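Print this page | E-mail this page

Folding T-shirts on the bed, the quick way

February 2022
By the Drernard house desk

No table needed. A made-up bed works fine, fitted sheet only, comforter off. Creases in the sheet don't matter much.
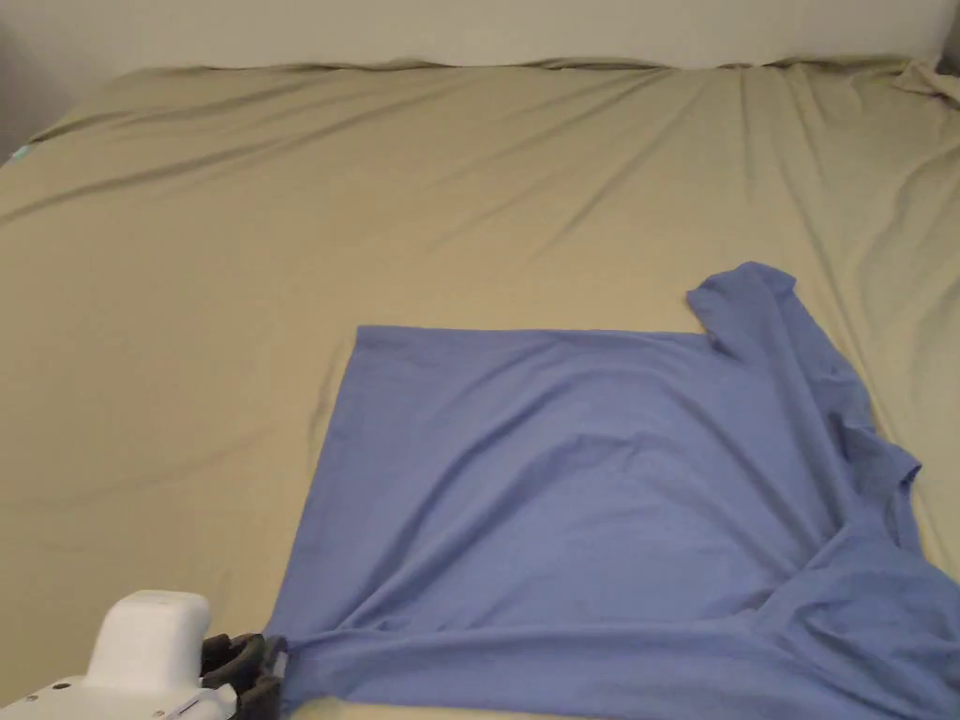 What you need

One T-shirt, clean and all the way dry. A flat bit of bed. Once you get the hang of it, 7 seconds a shirt. First few will be slower, fine.

Steps

1. Lay the shirt face down. Smooth it out from the middle with the flat of your hand. Collar away from you.

2. Fold one side in, a third of the way across. Sleeve comes with it. Fold the sleeve back on itself so it stays inside the panel. You want a straight side and a good corner before you go on.

3. Same with the other side. Pull the sleeve out flat first, then bring it over. If the fabric bunches into a ridge, stop and smooth it now, it only gets worse under another layer.

4. Bottom hem up, to just short of the collar.

5. Fold in half again. Flip it over so the front shows. Done.

If it goes wrong

Edges crooked: shake it out and start over, quicker than fixing it.

Too wide for the drawer: take the sides in a bit more at step 2. Our Trandby drawers take two stacks side by side if teh shirts are folded narrow. The older Hao ones don't.

Shirt slides around: soft mattress probably. Hold the top corner down with one hand while you fold.

Long sleeves

Same thing, but lay each sleeve straight down along the panel after you fold the side in. Don't cross them, makes a lump.

Big loads

Do all the steps on one shirt before you start the next. We did 50 shirts for the September move and half-folded ones just got knocked flat agian. Stack them at the foot of the bed, collars all the same way.

Print this page | E-mail this page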